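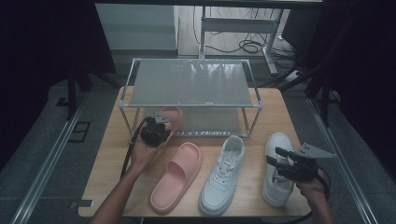 Home | Practice Areas | FAQ | Fees | Contact

Questions I get asked a lot

What kind of law do you do?
Small business work, mostly. I set up companies, write up partnership agreements, look over leases and help people buy or sell a shop. I did big corporate deals at a firm in Kastport before I opened my own office in Bavumstead, and I like this a whole lot better!

Do you go to court?
No. If your dispute is headed that way I'll tell you early and send you to a trial lawyer I trust.

What does a first meeting cost?
It's $400 flat, and you get as much of the morning or afternoon as we need. Hire me within 4 weeks and I take the whole $400 off your first bill.

What should I bring?
Anything you've signed, plus anything somebody wants you to sign. Emails count too (people forget the emails). A messy folder is fine – I've seen messier.

My partner and I are 50/50 owners. Can you represent both of us?
Sometimes. I can often set up the company for the 2 of you if you agree on the big points and both sign a conflict waiver. If you're already arguing about money, you each need your own lawyer.

Can I just use a form I found online?
You can, and some of them are decent. The trouble I see is with the parts left blank, usually what happens when an owner wants out. Bring me the form and I'll mark it up.

Are you still taking new clients?
Yes, though October fills up fast. I keep Monday for phone calls, so that's the best day to catch me.

Do you work with people outside Bavumstead?
Sure, I have clients in Gutau and Ho and we do nearly everything by video.

Comments

dockside_baker: Does the $400 cover reading a lease, or is that extra?

Reply from the office: Short leases I'll read in the meeting. Long ones get a separate quote.

gutau reader: Wish I'd seen the 50/50 answer before we signed ours.

TJ: Is there parking out back?

Home | FAQ | Contact | Back to top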